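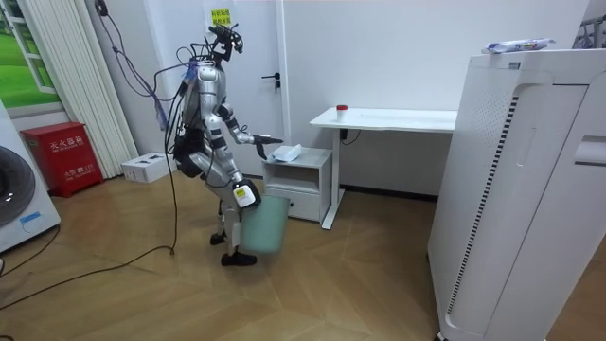 Camunville, 2023-12-20. Wer kurz vor den Feiertagen die Tür zum eigenen Arbeitszimmer öffnet, kennt das Gefühl: Eigentlich wollte man sich nur rasch hinsetzen und die letzten Karten schreiben, und dann bleibt der Blick doch wieder an all den kleinen Dingen hängen, die sich über Wochen angesammelt haben. Eine zerknitterte weiße Tüte oder Verpackung liegt oben auf dem Schränkchen, auf dem Schreibtisch steht noch ein kleiner Becher mit rotem Deckel, und der mintgrüne Papierkorb ist überall, nur selten dort, wo man ihn gerade braucht. Genau um diese Handgriffe zwischen Tisch, Schränkchen und Papierkorb geht es in der neuen Aufräumreihe »Kavden«, die das Einrichtungshaus Safavi im kommenden Jahr in seinen Räumen in Camunville anbietet und zu der wir Sie, liebe Leserinnen und Leser, schon heute ganz herzlich einladen möchten!

Kavden richtet sich an alle, die zu Hause arbeiten, lernen, basteln oder einfach gern einmal wieder eine freie Tischplatte vor sich hätten. An drei Abenden zeigen wir, wie sich ein Zimmer mit wenigen Möbeln so einrichten lässt, dass das Aufräumen nebenbei geschieht und nicht jedes Mal einen halben Samstagvormittag kostet (obwohl auch das, mit guter Musik und einer Kanne Tee, seinen Reiz haben kann). Der erste Abend gehört dem Schreibtisch, der zweite den kleinen Schränken und Schubladen und der dritte allem, was auf dem Boden steht, also Papierkörben, Taschen, Kartons und jenen Stapeln, von denen man immer dachte, sie seien nur vorübergehend da.

»Bei meinen Eltern stand neben dem Schreibtisch ein altes Nachtschränkchen, halb unter die Platte geschoben, und darin fand sich einfach alles, vom Klebeband bis zu den Geburtstagskerzen«, erzählt Abbas Sharifi, der die Reihe entwickelt hat und alle Abende selbst leitet. »Ich habe später in vielen Wohnungen teure Ordnungssysteme gesehen und bin doch immer wieder bei diesem Schränkchen gelandet. Ein offenes Fach für das, was man täglich in die Hand nimmt, eine Schublade für den Rest, und daneben genug Platz, damit man mit dem Papierkorb auch wirklich herankommt.«

Dass ein Schränkchen vom Bett an den Schreibtisch wandern darf, gehört zu den Lieblingsthemen des Hauses. Viele unserer Kundinnen und Kunden haben so ein Möbelstück längst im Schlafzimmer oder auf dem Dachboden stehen und brauchen gar nichts Neues zu kaufen. Wer unsicher ist, ob es unter die eigene Tischplatte passt, bringt am besten die Maße von beidem mit, dann probieren wir es gemeinsam aus. Auch Fotos vom Zimmer sind sehr willkommen, und aufgeräumt werden muss dafür vorher selbstverständlich nicht.

Begleitend zur Reihe erscheint ein Heft mit dem schlichten Titel »Der freie Tisch«. Es wurde gemeinsam mit der Druckerei Clendeo gestaltet, hat eine Auflage von 500 Stück und enthält 21 kurze Anregungen für Arbeitszimmer, Kinderzimmer und alle Ecken dazwischen. Mehr als 100 Zuschriften aus der Nachbarschaft sind in das Heft eingeflossen, darunter so manche liebevolle Schilderung einer Schublade, die sich seit Jahren nicht mehr ganz schließen lässt. Allen, die uns geschrieben haben, danken wir an dieser Stelle noch einmal sehr! Das Heft liegt ab Januar an der Kasse aus und ist kostenlos, solange der Vorrat reicht.

Die Abende beginnen im April, die genauen Termine werden rechtzeitig im Schaufenster und im Kundenbrief bekannt gegeben. Die Teilnahme ist frei, wir bitten jedoch um eine Anmeldung im Geschäft, damit genügend Stühle und natürlich auch genügend Kekse bereitstehen. Kinder dürfen gern mitkommen, für sie gibt es einen eigenen Tisch mit Papier und Stiften.

Über Safavi
Das Einrichtungshaus Safavi in Camunville führt Möbel und Haushaltswaren für kleine und mittelgroße Wohnungen. Zum Angebot gehören außerdem Beratung zu Hause, Lieferung innerhalb der Stadt und eine kleine Werkstatt, in der klemmende Schubladen und wackelnde Tischbeine wieder in Ordnung gebracht werden.

Pressekontakt
Einrichtungshaus Safavi, Camunville
Ansprechpartner: Abbas Sharifi
Abdruck honorarfrei, Belegexemplar erbeten.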